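I keep seeing the same tip passed around: swap your messy desk cables for one "smart" power strip and your life gets calmer. I've been through three of these now. A few posts on why I don't buy it.

1/ The claim first. A seller called Noltach has a page that says a tidy strip saves you 21 minutes a day. Doing what? I have never lost 21 minutes to a power strip. I've lost maybe ten seconds swearing at one.

2/ I wrote and asked where the number came from. The reply said "customer feedback." I asked how many customers. That was in May and I'm still waiting.

3/ Then there's the kit people. Trevham will sell you a box of 31 clips, sleeves and sticky pads for hiding the cord. So you had one ugly thing on your desk and now you have 31 small ugly things in a drawer. The sticky pads gave up on me before lunch. 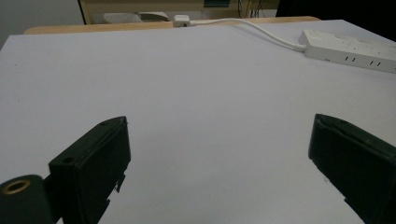 4/ Cord length is where most of these tidy-desk plans fall apart. The photos on the sales pages never show the plug end, and you never see how far the thing is from a wall. Put a strip at the far side of a white table and run the cord along the back, with the plug lying up on the wooden edge, and you can see what you're really dealing with. The strip is fine. It's a plain white bar. The cord is the part that has to go somewhere, and it's the part they leave out of the ad.

5/ My friend Walid Rizk fits out small offices and he thinks I'm being unfair. His line is that a strip on top of the desk beats one on the floor because you can reach it. OK, I'll give him that one. I'm too old to crawl.

6/ But reach is a reason to put it on the desk. It's no reason to pay extra for it. Lokitz wants nearly double for a "desktop edition" and as far as I can tell from their own spec page, the difference is rubber feet. I have rubber feet from a broken printer in a jar.

7/ Somebody asked about white versus black. White on a white table does sort of vanish, I admit it. It also shows every fingerprint and coffee drip by the end of a month. "Clean look" means clean for as long as you keep cleaning it.

8/ Same with the coil-it-up advice. "Just wind the spare cord and tie it." I would like that to stop. A tight coil under a heavy load can get hot, and the people giving the advice never mention what's plugged in. A lamp, sure. A space heater, no, and a heater shouldn't be on a strip in the first place.

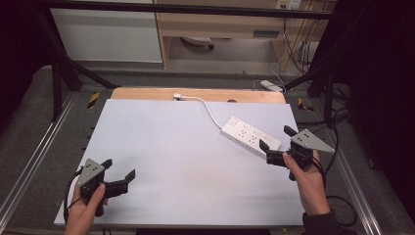 9/ Back to what you get for the money. I went looking for a strip with decent gaps between the outlets, because every charger I own is a fat block that covers the one next to it. The Rahman listing says "fits all adapters." I read down through the reviews and the buyers disagree, some of them with a lot of feeling.

10/ So before you pay for outlets, figure out how many you can use at once with your own chargers. Lay the blocks out in a row on the table with the strip beside them. It takes a minute and it has talked me out of two purchases.

11/ The switch is the one feature I'd keep. One press at night and the whole desk is off. Do I believe the page that says it'll knock a big chunk off my bill? I do not. My bill went up. Still like the switch.

12/ Someone in the replies has a 256-item cable labeling system, with a spreadsheet. I respect it and I want no part of it. I have one label. It says PRINTER and it's on the lamp.

13/ What I did in the end: basic strip, back of the desk, cord along the far edge and down to the wall – no clips, no sleeve, no box. If a cable bugs me I move it. Walid came by and said it looks unfinished.

14/ He's sending me a link to some tray that hangs under the desk. It has 200 five-star reviews and half of them use the phrase "game changer." I'll read the one-star ones first and report back.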